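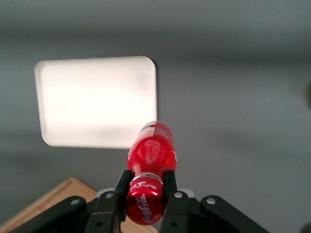 Hilness opens planning service for firms buying their first robot arm

HUNDCOMBE, August: Hilness, the automation planning firm, today opened bookings for a service aimed at small manufacturers, packers and caterers who have been told they need a robot and would like to know what that is going to cost them once everyone has finished adding things.

The service is called Fesgate. It takes a business from "we should probably automate that" to a budget its bank manager can read in one sitting. It does not include a robot. Hilness does not sell robots, takes no commission from those who do, and has turned down a quantity of branded umbrellas over the years to keep it that way.

"Most first-time buyers have a price for the arm and a blank space for everything else," said Carleen Tawhiri, managing director of Hilness. "The blank space is where the money goes. We have met fingers, mounting plates, guarding, cabling, a stand, a second stand after the first one wobbled, and an electrician who had to come back. One client had budgeted for the arm and a celebratory morning tea."

What a Fesgate plan covers

Each plan begins with the job. A Hilness planner spends a shift on the floor watching what people pick up, where they put it and what they mutter while doing so. The objects are then listed by shape, surface and weight, and tried on a bench in a gripper of the type being considered. A glossy contoured bottle picked up by the neck is a different proposition from a flat carton, and a gripper quoted for one should not be assumed to suit the other just because both appear in the same brochure.

The written plan sets out the purchase price, the tooling, the installation, the training and the yearly upkeep as separate lines. It also includes a line marked "Things you will want by spring", which was added at the request of former clients.

Bench trials use the client's own goods wherever possible. Hilness asks that perishable items be labelled, following an incident with a quantity of custard tarts that the firm considers closed.

Why the gripper gets its own chapter

According to Ramiro Escobar, head of bench trials, the part that touches the product is usually the last thing discussed and the first thing complained about.

"People fall in love with the arm," Escobar said. "It has a nice colour and a video with music. Then you ask what it's going to hold, and they say 'everything'. Everything is not a size. Bring me the bottle, bring me the tray it has to go in, and tell me which way up you want it. We can have a sensible conversation after that."

Escobar's team records each trial object with the grip point, the angle of approach and the place it is meant to end up. The notes go to the client in full, including the attempts that did not work. Clients are free to show them to any supplier, and Hilness rather hopes they will.

The plan also asks whether a robot is the right purchase at all. In the pilot, run with the Hundcombe packing firm McAlister, the first recommendation was a longer table. McAlister bought the table, was pleased with it, and came back for the rest of the plan some months later with a much shorter list of jobs.

Pricing and bookings

Fesgate is sold in two parts, and buyers may stop after the first without being telephoned about it.

The opening assessment costs $400 and covers the floor visit and a short letter saying whether it is worth going further. The full plan costs $1,136 on top of that and covers bench trials for up to five objects, the itemised budget and a meeting at which the budget is explained aloud to whoever has to sign it. Additional objects can be added by arrangement. Variations in flavour do not count as additional objects. Variations in bottle shape do.

Travel outside the Hundcombe area is charged at cost. Hilness planners bring their own safety boots and, by long habit, their own biscuits.

Advice for those still at the brochure stage

Hilness has also released a one-page planning sheet, free to anyone who asks, whether or not they intend to book. It suggests that buyers:

Write down the job in one sentence before ringing a supplier.
Get the gripper and fingers quoted separately from the arm.
Ask who changes the fingers when the product changes, and what that person charges.
Measure the doorway.
Leave the launch party out of the capital budget.

"The doorway one sounds like a joke," Tawhiri said. "It has its own folder in our office."

Bookings open at 9 am and are taken by phone or through the Hilness front desk in Hundcombe. Businesses hoping to have a budget ready for their next financial year are encouraged to get in touch early, as are businesses that hoped to have one ready for the last.

About Hilness

Hilness plans equipment purchases for small and medium-sized businesses in manufacturing, packing and food service. It is independent of all equipment makers and is based in Hundcombe, above a shop that sells curtains.

Media enquiries

Carleen Tawhiri and Ramiro Escobar are both available for interview. Escobar can demonstrate a bench trial for camera crews with reasonable notice. Crews are welcome to bring an object of their own, provided it is not alive and they do not need it back in the same condition.

Ends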